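藍の甕のノート つづき

2007年4月1日

朝いちばんに三番の甕のふたを開けたら、表面に紫がかった膜がうっすら張っていて、思わず声が出ました。来た!と思って小皿に白布の切れ端を浸してみたら、引き上げた直後はちゃんと黄緑で、空気に当てているうちに端からじわじわ青くなっていく。何回見てもここは飽きない。ただ、水で流したらかなり落ちました。色が浅いというより、上にのっているだけで、中まで入っていない感じ。まだ待ち、です。

前回のページに「仕込み十日目で染められるはず」と堂々と書いた人がいますが、それは私です。消さずに残しておきます。
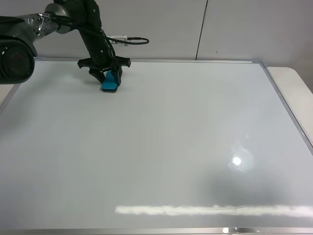 Amparo Pacheco
染色室 甕・色見本担当

では順番に。今日は書くことが多いので、話があっちこっち行くと思います。読む人は見出しだけ拾ってください。

三番の甕(すくも、灰汁建て)

pHは朝が10.6、昼すぎにもう一度測って10.5。先週の終わりに11を超えていたので、下がってきたこと自体はうれしいんですが、下がり方が急になるのがこわい。去年の二番の甕は、ここで油断して、次に見たときには9台まで落ちていて、におい(あれは藍のにおいじゃなくて、夏の生ゴミのにおい)で気がつきました。なので今回は、朝と昼すぎの二回、必ず測る。面倒でも測る。測ったら甕の札に書く。ノートだけに書いて札に書かないと、Yhonが見たときにわからなくて、もう一回測ることになります。ごめん、昨日がそれでした。

液温は24度。毛布を一枚減らしました。

ふすまは小鍋で炊いて、冷ましてから入れています。今日は少なめにしました。Yhonは「ここで食べさせないと菌が元気にならない」派、私は「食べさせすぎると酸っぱくなって石灰ばっかり入れることになる」派で、この議論は甕を建てるたびにやっています。結局、今回は半量ずつ二日に分けることで手打ち。半量の一回目が今日の昼。二回目は明日の朝のpHを見てから決めます。10.4を切っていたらやめる。

石灰は今日は入れていません。攪拌は一回だけ、底から大きく、泡をあまり立てないように。棒を引き上げるときに底のどろっとした重さが手に来るのですが、先週より軽くなった気がする。気がするだけかもしれない。これ、数字にできないのがもどかしいです。

泡の色は真ん中が藍色、まわりが茶色っぽい。まだ「花」と呼ぶには小さくて、つつくと消えてしまう。明日も同じ時間に見る。

灰汁のこと

ここからは反省会。今回の灰汁は一番灰汁の取り方が雑でした。灰はAgudeloの窯から分けてもらったもので、去年のものよりかなり粒が粗くて、炭のかけらも混じっていた。ふるってから量ったら1,452グラム。足りると思って全部使ったんですが、上澄みがなかなか澄まなくて、待ちきれずに茶色いまま汲んでしまった。お湯を注いでから一晩は置くこと、と壁に貼ってあるのに。貼ったのも私なのに。

一番灰汁はぬるっとした手ざわりで、これは合格。二番灰汁は、ちょっと頼りない。三番まで取ったけれど、三番はもう甕には使わず、麻の精練に回しました。これが思いのほか良くて、糸の脂っ気がきれいに抜けて、水をすっと吸うようになった。捨てなくてよかった!次回からは三番灰汁は最初から精練用として取っておくことにします。容器にはラベルを。見た目が薄い麦茶なので、流しの横に置くのは本当にやめましょう。

灰そのものについては、Yhonが五月にもう一度Agudeloに行くので、そのとき樹種を聞いてきてもらいます。樫がどのくらい入っているのかが知りたい。松が多いと私の経験ではなんとなく弱いのですが、これも「なんとなく」の話で、きちんと比べたことがない。同じ重さで別々に取って、同じ日にpHを測れば済む話なので、灰が二種類そろったらやります。

Rendierの見本帳

Rendierの分は、今ある布で進められるところまで進めています。頼まれているのは薄いほうから濃いほうまでの階調で、染めの回数を一回ずつ増やして全部で12段。これを木綿と麻と毛の三種類の素材でそろえる。木綿は七段目まで、麻は五段目まで。毛はまだ手をつけていません。毛の話は下で。

困っているのは、五段目と六段目がほとんど同じ色に見えること。並べると違うのに、離すとわからない。朝の窓ぎわで見ると六段目がほんの少し赤みに寄っていて、蛍光灯の下だとその差が消えます。Yhonに順番をばらばらにして渡したら、五と六だけ入れ替えて返してきた。私が自分でやっても同じところで間違えた。ということは、甕の力が落ちているところで回数だけ重ねても、階調にはならないんですね。一回の浸し時間を延ばすか、甕を休ませてから染めるか。どちらかといえば休ませたい。

というわけで、六段目以降は三番の甕が建つまで保留にします。一番の甕はもう年寄りなので、薄い色専用。甕覗きみたいな水色はむしろ年寄りの甕のほうがきれいで、若い甕でさっと染めると同じ薄さでもどこかぎらっとする。これは見本帳の一段目と二段目を見てもらえばわかります。裏に甕の番号を鉛筆で書いてあるので、見比べてみてください。

色の呼び名は、今回は和名をつけずに番号だけにします。前に「浅葱」と書いた札をめぐって、これは浅葱か、いや水浅葱だ、とお茶の時間がまるごとつぶれたので。番号、番号。

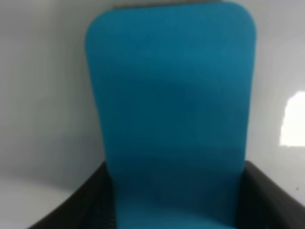 青い布張りの椅子の背もたれ

毛糸(Cavholmから届いた分)

届きました、やっと。かせを全部合わせて457グラム。注文より少し多いような気もするけれど、伝票をまだ見つけていないので何とも言えない。伝票を見た人は教えてください。

手ざわりはとてもいい。ふかふかで、羊のにおいが少し残っていて、袋を開けるたびに顔をうずめたくなります(うずめました)。ただ、毛は灰汁の甕にそのまま入れるとアルカリでやられるので、木綿と同じ調子ではいけない。去年の試しでは、三回目でもうごわごわして、四回目で糸がやせました。あのときの糸はまだ引き出しにあります。指でしごくと毛羽がぽろぽろ出るので、戒めとして取ってある。

毛のほうは小さい容器で別建てにするつもりです。Sunurineの作業メモに、温度をゆっくり上げて、短く浸けて、間をしっかりあけるという手順があって、あれを土台にしてみます。メモの字がにじんでいて、浸け時間が三分なのか五分なのか読めないのが玉に瑕。とりあえず三分から始めて、薄ければ回数で足す。終わったら薄い酢水にくぐらせて、よくすすぐ。

試しは134グラムだけ使います。残りは手をつけずに袋のまま、樟脳と一緒に棚の上の段へ。先に小分けして、かせの結び目を全部ゆるく結び直しておくこと。きつい結び目のところだけ白く残るやつ、去年あれで絞り染めみたいな糸になって、「これはこれで」とか言いながら帽子を編みましたが、見本帳にはさすがに使えません。

すすぎの水

短く。井戸の水と水道の水で、すすいだあとの色が違うという話が前から出ています。Yhonは違うと言い、私は気のせいだと言い続けてきた。今日、同じ布を半分に切って別々の桶ですすいで乾かしました。

違いました。くやしい。

井戸のほうがほんのわずかに灰色がかって落ち着いている。鉄かもしれないし、単に水温かもしれない。水温を測っていなかったので、これは私の手落ちで、結論にはなりません。次は汲み置きして、同じ温度にそろえてからやる。それで同じ結果が出たらYhonにお菓子を買います。書いておかないと忘れたふりをするので書いておきます。

日光堅牢度の窓ぎわ試験

紙で半分かくして窓に貼っている布、三週間たちました。紙をはずして見たところ、藍だけで染めたものはかくした側と出した側の境目がほとんど見えない。一方、藍の上に刈安をかけた緑は、境目がはっきり出てきました。黄色が先に抜けて、青みが表に出てきている。緑の布が少しずつ青に戻っていくわけで、古い布の葉っぱが青く見えるのはこれだよねえ、とYhonと二人でしばらく窓の前に立っていました。

刈安を先にかけて藍を後にした布も一枚あって、こちらのほうが抜け方が少ないように見える。でも一枚しかないし、もともとの黄色が濃かっただけかもしれない。同じ濃さで作り直して、先がけと後がけを二枚ずつ貼ります。紙をとめるテープは紙テープに替えること。セロハンだと日で焼けて糊が布に残り、はがすときに毛羽を持っていきます。

それから、窓ぎわの布を動かすときは上下を変えないでください。下のほうが結露でしめることがあって、あとで日焼けなのか水のしみなのかわからなくなる。

道具まわり

pH計の校正液が残り少ないです。今朝の分でほぼ底。試験紙はたっぷりあるけれど、灰汁の茶色でうまく読めない。注文します。

ゴム手袋、右手ばかり破れる。左手が引き出しにあふれているので、裏返して右手に使っています。ちょっと親指が変だけど慣れます。

棒は甕ごとに分けること。柄のところに糸を巻いて、一番が白、二番が赤、三番が黄。二番の棒が一番の甕に立てかけてあったのを二回見ました。調子の悪い甕のものをよそに移したくないので、お願いします。

攪拌棒を洗ったあと、日なたに立てて干すと割れます。日陰で横にして。

明日やること

朝いちばんで三番の甕のpHと温度、札にも記入。それを見て、ふすまの二回目を入れるかどうか。昼に切れ端でもう一度試し染め、今度は浸け時間を倍にして、すすぎは水道水だけ。

毛糸の小分けと結び直し。これは手があいている人とお茶を飲みながらやりたい。

校正液の注文。伝票さがし。

麻の五段目、裏の番号が一枚だけ抜けていたので、順番がわからなくなる前に書くこと。たぶん私が束の上から三枚目に入れたやつです。

追記。夕方、帰りぎわにもう一回だけふたを開けてしまいました。紫の膜が朝より広がって、甕のふちまで届いている。つつきたいのをがまんして閉めた。Yhonは「開けると冷えるから」と言って、毛布をもう一枚かけていました。さっき減らしたところなのに。明日の朝の温度が高かったら、そういうことです。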